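Tririnley Robotics Working Group
Minutes, March meeting, mezzanine level

Present: Spyros Liapis (chair), ops, purchasing, two from the software side, Landville office by phone (line bad, dropped twice)
Apologies: facilities
Started 10:05, should have been 9:30

1. Last minutes
Approved. One fix: the Tapia quote was for the kit only, shipping not included. Purchasing to correct the file copy.

2. Wuvuva hand-held gripper kit, review
Main item, took most of the meeting.

Background for Landville, who hadn't seen the papers. Kit is a hand-held gripper with camera, plus recording software and a year of support. Operator carries it and does the task by hand, recordings get used to train the arm later. Tapia is the reseller. We have one kit on trial to the end of the month. Decision needed before then or it goes back.

Ops report. Setup quick, under an hour first time, most of that was the software login. Marker calibration fine once the printed sheet was followed in the right order (page 3 before page 2, Tapia has been told). Grip is comfortable for short runs. After long runs two operators complained of sore wrists. Finger tab gets mixed reviews — people with small hands like it, others say they have to curl the finger too far.

Software report. 466 recordings made so far on the trial. Most usable. Rejects are mainly tracking loss when the operator turns too fast, a few where somebody forgot to press stop. Upload is slow on the office wifi, fine on cable. File names are a mess, export gives everything the same prefix and you have to sort by time. Asked Tapia if this can be changed, answer was "next release", no date.

Question from Landville: does it need a clear room. Software said no, trial has been done in the open office with people working as normal. Wide lens picks up a lot though. Landville has customer visits on the floor and would want a sign up and a notice to staff first. Agreed that's sensible for us as well.
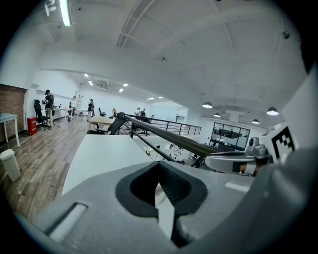 Trial kit on the mezzanine, by the railing. Finger tab at center, jaw and marker at right.

Discussion on the railing. Ops want a wrist strap before anyone else carries the kit up here, desks and equipment directly below. Kit doesn't come with one. Spyros: buy any decent strap, don't wait for Tapia. Purchasing asked if a strap affects the warranty, no one knew. To be checked.

Also raised — left handed use. Manual says nothing. One of the software people is left handed and managed but found it awkward.

Cost. Tapia price is 1000 per kit per year with support, no discount below 3 kits. Spyros felt that was fair if support is real, less so if it means an email address and a wait. So far support has replied same day twice and then took most of a week on the export question. Ops would rather own the hardware outright and pay for software seperately. Tapia to be asked for that as an option.

Landville asked if one kit could be shared between sites. Possible but the calibration has to be redone after shipping and the case is not great, foam already coming loose at one corner. General feeling was no.

Agreed:
Not ready to commit to 3. Ask for trial extension of roughly a month, same terms. Wrist strap before further use upstairs. If Tapia says no to extension, buy one kit and review in summer.

3. Recording schedule
Mornings only for now, the mezzanine is needed after lunch. Ops to post a list by the stairs, sign up the day before. Software want more variety in tasks, too much pick and place on the same table. Suggestions by email to Spyros.

4. AOB
Spare batteries, charger is on a shared power strip and keeps getting unplugged. Label it.
Landville wants minutes sooner than last time. Noted.

Actions
Spyros — write to Tapia re extension, hardware-only price, export file names
Purchasing — strap, warranty question, correct quote in file
Ops — sign up list, charger label, staff notice wording
Software — short note on rejected recordings, send to Landvile before next meeting

Closed 11:20. Next meeting same time, room to be confirmed.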